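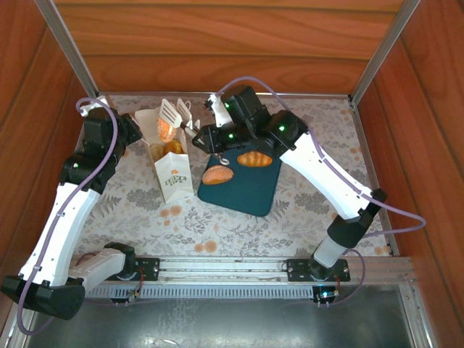
One buyer in Virnton told us that the price on the windshield was the only number she had been given until she sat down to sign, and that by then she was too tired to argue about the rest. She said she would have walked out over the paint protection if somebody had shown it to her in the parking lot. We have heard versions of that all through the spring, and it seemed right to let a buyer go first in this report, as she puts the trouble more plainly than we managed to in our application.

Midyear report to the Nurano Fund
Penner Car Buyers Project: dealer fees and add-ons at the point of sale

Dear friends at the Fund,

Thank you, again, for your patience over the late start. When we wrote to you in the winter we were still waiting on a lease and did not have a working phone line, and you were kind about both. We have both now. What follows covers the work through the end of June, along with a few words on what we would like to do with the rest of the year.

You will remember that the project set out to look at a fairly narrow question. When a person buys a used car from a licensed dealer in Trurkmont or Virnton, how much gets added between the advertised price and the signed contract, and when does the buyer first see it in writing? There is a lot of talk at the statehouse about who should be allowed to sell cars and how, and we have tried hard to stay out of that. Our interest is in the piece of paper.

Contracts reviewed

Buyers have brought us 48 sales contracts so far, from 14 dealers. We had hoped for more from the Trurkmont side, and the reason we don't have them is simple enough: our evening hours there clashed with the late shift at the warehouses, and it took us longer than it should have to notice. We have moved those hours to Saturday morning and things have picked up nicely.

The most common extra is the documentation fee, which you would expect. After that come window etching, nitrogen in the tires, service contracts, and a line that different dealers call by different names but that always seems to cover cleaning the car before sale. The names are a headache. We spent the better part of two weeks building a list of which terms mean the same thing, and we are still adding to it. If the Fund supports other groups doing this kind of reading, we would be very glad to share the list with them, rough as it is.

We should be careful about what these contracts can tell us. People bring us paperwork when something has bothered them, so this is a pile of unhappy purchases and can't stand in for every sale in the area. We say so at the top of each summary we hand out, and we would ask you to say so too if you quote from it. 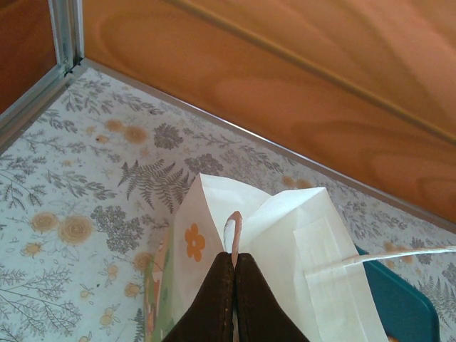 The timing question has been harder. A contract shows what was charged but it rarely shows when the buyer was told, and for that we rely on memory, text messages, and the occasional worksheet that somebody thought to fold up and keep. Those worksheets are gold. In six cases we were able to lay the worksheet next to the contract, and the two did not match in any of them. One differed by exactly $200, for a fee the buyer had been told was set by the state. It was set by the dealer.

Talking with dealers

This part has gone better than we feared! We wrote to every dealer whose contracts we had seen, and we tried to write the sort of letter we would want to get ourselves. Several called us back. One sales manager spent an entire lunch hour explaining how the etching gets put on at the auction lot, before the car ever reaches the dealer, so that taking it off the bill means the dealer eats the cost. We don't think that settles whether a buyer should have to pay for it, but it did change how we word that section of the guide, and we were grateful for the time.

Not everybody was pleased to hear from us, of course. Two dealers sent short notes asking us to deal with their lawyers, and we have done that.

The buyer's guide

The guide is in its third draft. It runs to a single folded sheet — we know we promised a booklet, but the people who tried the booklet left it in the car — and the front panel is a blank table where a buyer can write down the advertised price, each added charge, and the total before going inside to sign. The back panel lists the charges that state law requires and the ones it doesn't. We would like to print it in Spanish at the same time as English, and the translation is with a second reader now.

Money

Spending is a little under plan, mostly on account of that late start. Printing will catch up in the fall. We have not moved anything between budget lines, and we don't expect to ask, although if the Saturday hours keep growing we may come to you about some extra hours for the intake desk in Trurkmont.

The last section was added after the rest had been put together. 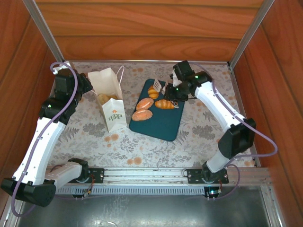
Virnton, 2024-08-04

A short update before we send this off. The state motor vehicle office has opened a comment period on the form dealers use to list their fees, and we plan to file something. It will stick to what we have read in the contracts, with buyers' names and account numbers taken out, and we will copy you on it. If you would prefer that the Fund's name not appear in the filing, please tell us and we will leave it off; no hard feelings at all.

We also heard back from the Virnton library, and they are happy to keep the guide at the front desk once it is printed. They asked whether we could do a talk on reading a loan contract. We would love to, though it falls a bit outside the grant as written, so we would be glad of your thoughts on that as well.

With warm thanks,
Penner Car Buyers Project

Attached: summary of contract charges, list of fee terms, third draft of the buyer's guide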